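Talks > Storage and Sorting > Speaker Notes

We use cookies to remember your settings. Accept all | Manage choices

ONE THING AT A TIME: NOTES FOR MY LOST PROPERTY TALK
Anjana Marikar, Pomdale lost property office

(Slide 1, title. Wait for people to find seats. Water!)

Hi everybody, thanks for coming in on a Sunday, I know the coffee out there is good and I'm keeping you from it. I'm Anjana and I look after lost property at Pomdale, so if you left a single glove at the pool in July, come and see me after.

Quick show of hands: who has a drawer at home where stuff goes when you don't know where it goes? (Let them laugh.) Okay, now picture that drawer with a whole town emptying its pockets into it. That was our back room when I started. We had shelves, we had labels on the shelves, and then we had the pile, and the pile won every week.

(Slide 2, the floor plan)

Go fast here, they can read it. Counter at the front, shelves down the long wall, bins at the back by the door. Mention that the door sticks. Grosmont had the same layout when I visited, mirror image, and Lempi Tikkanen over there is the one who talked me out of using cardboard boxes. I loved my cardboard boxes! They were free and I could write on them. But the bottoms sag, and small things work their way under the flaps, and then you find an earring when you flatten the box for recycling and it's far too late to match it to anyone.

(Slide 3, what comes in)

115 items in our busiest week. Don't read out the whole list, just do the fun ones: the trombone mouthpiece, the wedding shoes (both of them), the bag of somebody else's lost property. Then slow down, this next bit matters.

Most of it is small. Keys, glasses, earbuds, cards, hats. Glasses are the worst, and sunglasses are worse than regular glasses, and I will happily argue with anyone about that over lunch. People come in for their reading glasses the same day. With sunglasses they wait until it's bright out again, and by then they can't tell you much except that they were "kind of dark."

(Pause. If Ívar Mogensen is in the room, say hi, he lent me the Menomlow tags.)

So the rule we ended up with is one thing out at a time. Big open bin, tip out whatever came in, sort it, put it away, and before you start the next bag you get the bin down to nothing. I fought this for 2 months because it feels so slow. You want to tip in the next bag while you're at it. Don't!

(Slide 4)
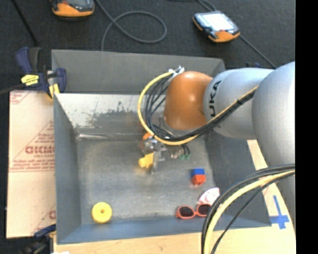

What I like about a deep bin with sides is that nothing rolls off onto the floor. On a table, you get a lip balm under the radiator every single day. The downside is that dark things on gray metal are easy to miss when you're tired, so we do a last look with the lights all the way up, and Jelle Van Damme runs a hand along the corners as well. He's found more keys that way than I have by looking.

Glasses get a tag on the arm, never a sticker on the lens. I've spent an afternoon picking glue off somebody's lenses and I'd like you to be spared that. Fold them, tag them, soft pouch, then the glasses shelf. Steinarsdóttir pouches are the ones with the drawstring, ask Ans Meijer for the order sheet if you want it, she's at the back in the green scarf.

(Slide 5, the sheet we fill in)

Columns are: date in, where it was found, what it is, color, anything odd. "Anything odd" is the column that gets things home. A tooth mark, a bent hinge, a name scratched inside. Give them 3 minutes to try it with the things on their tables, then take questions.

(If there's time, tell the umbrella story. If not, tell them lunch is downstairs and the tags need to come back to me.)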